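The Bean Swap at Farkport

Every March the old ferry hall in Farkport fills up with dried beans, and I can't think of a happier way to spend a morning! Growers come in from Lasorport and the hill farms with paper sacks, and by 10 there were roughly 200 kinds on show, from speckled soup beans to the tiny cream-colored Rastogi, a local favorite that cooks up like butter.
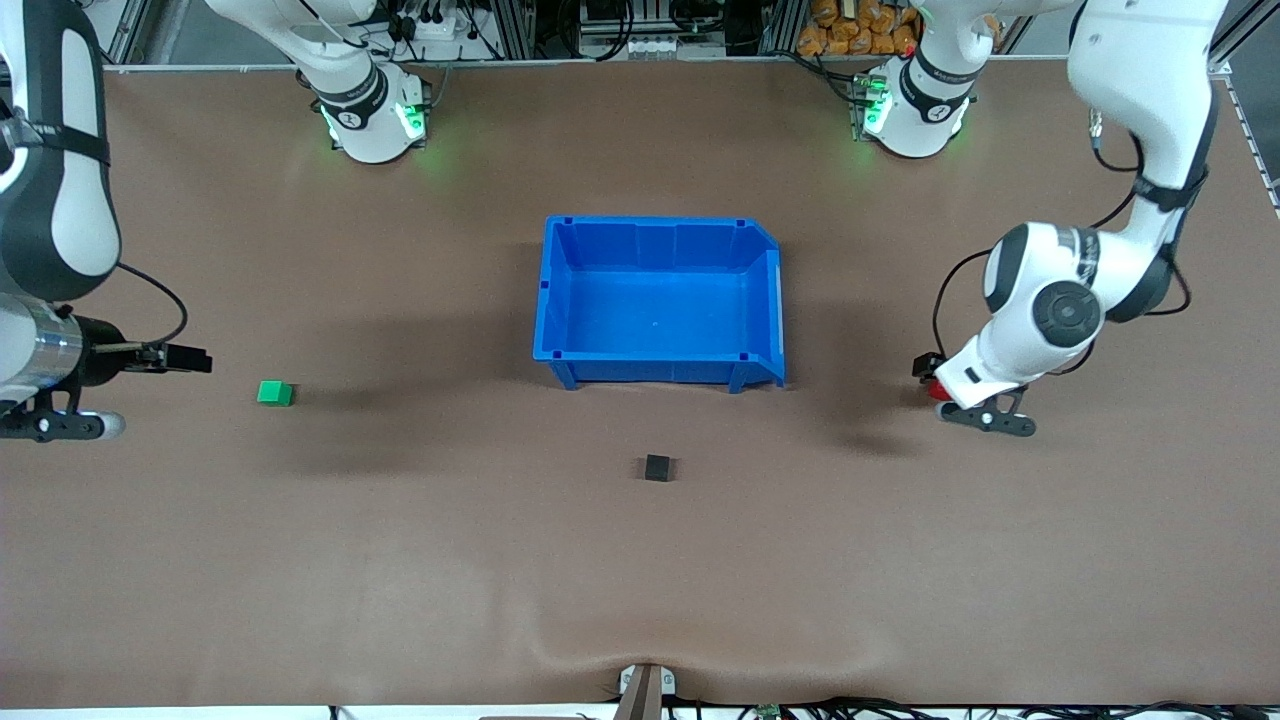 What to look for

Go straight for the Eka, a climbing bean with purple pods (they turn green in the pot, sadly, but the flavor stays). One grower has kept her line going for 85 years, passed down through the family, and she'll talk about it as long as you let her. I left with 2 bags and a soup recipe heavy on garlic.
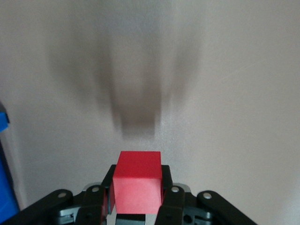

Do I need to bring beans to swap?

Bring some if you have them, but you can also buy a small bag at most stalls, and the growers are glad to see new faces.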